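Cleaning an old floral sofa with rope trim
December 24, 2021, posted by wahyudi_p

Hello all. My aunt gave us her big sofa, brown fabric with large cream flowers, a twisted cord on the edges and a carved wood base. The fabric is dusty and I want to clean it before guests come in January. Can I use a wet machine? In the shop they offered me Dakik foam. Thank you for any advice.
Wahyudi Purba

mjheo
Please do not use the wet machine. I did it on my mother's sofa and the cord became shorter than the fabric, so now the seam pulls. Vacuum first with the soft brush, then a cloth that is almost dry.

Protero
I don't agree. I have cleaned over 40 sofas with a machine and the cord was fine. You must only keep the water low. A dry cloth will just move the dust to another place.

mjheo
Maybe yours were newer. Old cord is often cotton inside. He should at least test on the back, 2 days before he does the rest.

wahyudi_p
I will test on the back. And the wood? The carving is like small beads and the dust stays between them. I am also worried for the carpet, it is light beige and the sofa stands on it.
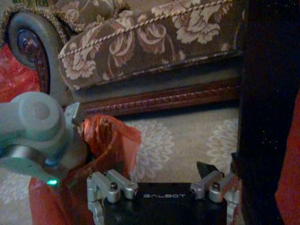 Steps I would follow (mjheo)
1. Put an old sheet on the carpet, pushed well under the rail.
2. Brush the beads with a dry paintbrush. No water on the wood.
3. Vacuum along the cord, not across it.
4. Wipe one part with the cloth and wait 6 hours before you continue.

Protero
Step 4 is too slow for me, but the sheet is a good idea. Foam leaves a ring on light carpet.

wahyudi_p
Thank you both. I will start with the paintbrush tomorrow.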